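Date: 09/09/2025
To: trustby-manipulation list
Subject: Re: Does the background matter for placing?

> We reran the Gullatance baseline on a bare white bench and it
> placed 21 blocks out of 100. Your February post had it doing far
> better. Before we blame the weights, does the background matter
> that much, or have we simply got a bad calibration?

A bit of both, I suspect, though I'd check the calibration first. Our own first run scored 11 and I spent a fortnight drafting gloomy paragraphs about generalisation. The hand-eye transform was 5 mm out. The paragraphs were rather good and will never be used.

On the background: yes, it matters, and in a direction that annoyed everyone at Trindade. We had assumed a plain surface would be easiest. The policy was fine-tuned over a busy printed mat, and when we took the mat away it started hovering over the block as though waiting to be introduced. Put the mat back and it went down again. The sheet of cardboard on top made no odds, nor did its angle.

What we do now in Vomullow (the placing branch, not the old one):

- keep the mat, creases and all
- leave a couple of unrelated objects on the table in every episode
- shift the cardboard between episodes, by hand, without being artistic about it
- score a placement only once the fingers have opened and the arm has withdrawn

The last one will cost you a few points. Our older scripts counted a block as placed while the gripper still had hold of it, and I'd like to say that was somebody else's code.

If you can send the calibration file and one failed episode I'll run them through our scorer. Please don't send all of them – the list server has feelings about attachments.

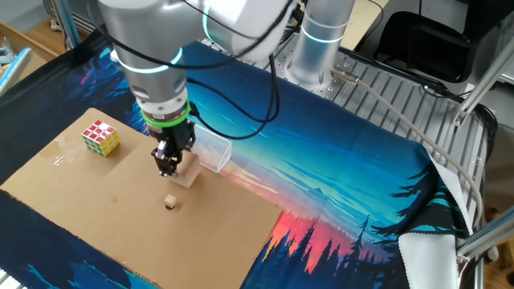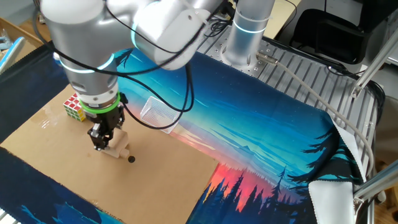
Placing set-up: printed mat, cardboard, block under the gripper, cube and mesh container left out as distractors.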